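Dramen museum closes its main building for roof and store works

The main exhibition building of the Dramen museum closed to visitors on 8th July and will stay shut until the end of February. The boathouse, the smoke house and the rope walk remain open during the usual hours, and the entrance charge has been lowered for the period. 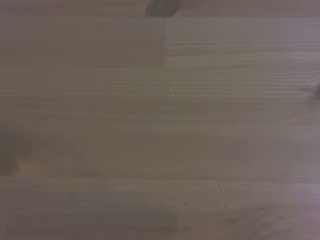
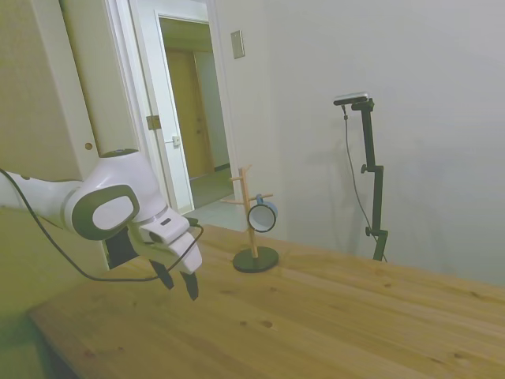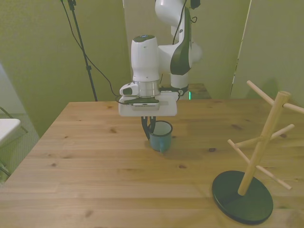 Reading time: 6 minutes

The works cover three things: the replacement of the roof covering on the north slope, a new ventilation system for the ground-floor store, and the removal of a partition wall that has divided the textile room from the fishing gallery. The contract has gone to the building firm Hutapea, which carried out the repairs to the boathouse slipway. The ventilation equipment is being supplied and fitted by Sokis under a separate agreement.

The main building was put up in 1956 as a net store and drying loft. It was built without insulation, and the museum took it over with the original roof boards in place. Two earlier repairs dealt with the ridge and the south slope. The north slope was left as it was, and water has been getting in along the valley gutter above the textile room.

According to the survey, the boards next to the gutter have softened and will be cut out and replaced. The rafters are sound except at the eaves, where the ends of several will be repaired with new timber spliced to the old. The covering will be relaid in the same pattern, and slates in good order will be used again on the side facing the harbour. New slates go on the yard side, where the colour difference will be less noticeable from the road.

"The gutter was a poor detail from the start," said Teodor Ardeleanu, the museum's buildings manager. "It is too narrow and it has no fall. We are making it wider and giving it an outlet at each end, so that one blockage does not fill the whole length."

The store

The ground-floor store has caused more difficulty than the roof. It holds 301 catalogued objects, most of them made of wood, leather or plant fibre, and its humidity follows the weather outside. Readings taken over the past year showed large swings between day and night in spring and autumn. Mould was found on leather harness and on the lining of two sea chests. Both chests have been cleaned and are being kept apart from the other objects until the new system is running.

The Sokis equipment is a low-speed ventilation unit with a dehumidifier, controlled by sensors placed at floor level and below the ceiling. It does not heat the room in the ordinary sense. Warmth is supplied only when the air is too damp for the dehumidifier to manage alone. The museum decided against full air conditioning on grounds of running cost and the size of the ducts, which would have had to pass through the fishing gallery.

Ducts for the chosen system run along the rear wall and enter the store through an existing opening, once used for passing nets up to the loft. The opening will be lined but not enlarged. A hatch on the yard side gives access to the filters, which can then be changed without entering the store.

Joar Engström, the collections registrar, said the readings would continue in the same places as before — on the north wall, by the door and inside one closed cupboard — to allow the figures to be compared with last year's. The museum intends to leave the store empty for four weeks after the unit is started. Objects will go back in only if the humidity has held within the agreed limits for the whole of that time.

Where the objects have gone

Everything in the store and the textile room has been packed and moved. The larger part of the collection is in rented space at Midine, on the other side of the harbour. The textiles, 143 pieces in all, have been rolled or laid flat and taken to the upper floor of the rope walk office, which is dry and can be darkened. They cannot be viewed there.

Each object was checked against its card before packing, and its condition noted. The check brought up a number of mismatches. Some cards gave the wrong donor, several objects carried an older number from the time before the present catalogue, and a few had no number at all. Corrections are being entered as the work goes on, and the printed register will be reissued when it is finished.

Requests to study objects held at Midine can be made in writing and will be dealt with once a fortnight. Requests for photographs are not affected. Loans to other museums that had been agreed before the closure will go ahead on the agreed dates, but no new loans will be considered until the store is back in use.

The partition

The wall between the textile room and the fishing gallery is a later addition and carries no load. Taking it out restores the full length of the ground floor and brings two windows back into use. The windows will have blinds and a film on the glass to limit light on the exhibits. The textiles will move to the west end of the building, where there are no windows, and the present textile room will be given over to boatbuilding tools and models.

The large herring boat stays where it is. It was brought in before the doorway was narrowed and cannot be taken out whole. A timber frame has been built over it and covered with boards and sheeting, and a gap has been left at the stern for checking. Staff inspect the hull weekly.

The floor beneath the partition is expected to need some repair. The wall was fixed through the boards, and the boards on either side differ slightly in height. Hutapea will plane the higher ones where possible and replace those that are too worn.

Visiting during the works

The entrance has been moved to the boathouse, where tickets and the small shop are now found. The yard between the boathouse and the main building is fenced, and the path to the smoke house goes round by the quay. It is level, with a gravel surface, apart from one ramp by the crane. Parking is reduced, as part of the car park is being used for materials. Coaches should stop on the quay road and wait at the upper turning place.

A short display in the boathouse covers the history of the main building, with drawings from its time as a net store. Guided tours of the open buildings are led by Yoga Nasution and start at the boathouse door. Rope-making at the rope walk continues as normal. School groups that had booked the fishing gallery have been offered either a new date in spring or a longer session at the rope walk.

The annual ticket will be extended by the length of the closure. Holders need not apply, and the existing card should be kept.

Timetable and cost

Scaffolding on the north slope goes up first, followed by the stripping of the roof in sections. No more than a third of the slope will be open at any time. The partition comes out once the roof is tight, and the ventilation unit is to be fitted last. Noise will be greatest during the roof work, mainly in the mornings.

Most of the money comes from the district's building fund. The museum is meeting the cost of packing, transport and rented space from its own reserve. Herman Santoso, who chairs the board, said a sum had been kept back for further timber repairs at the eaves, where the rafter ends could not all be inspected from inside. If it is not needed there it will go towards painting the yard doors.

The next report on the works will be given at the board's autumn meeting. Questions about access can be sent to Jabari Koech at the museum office.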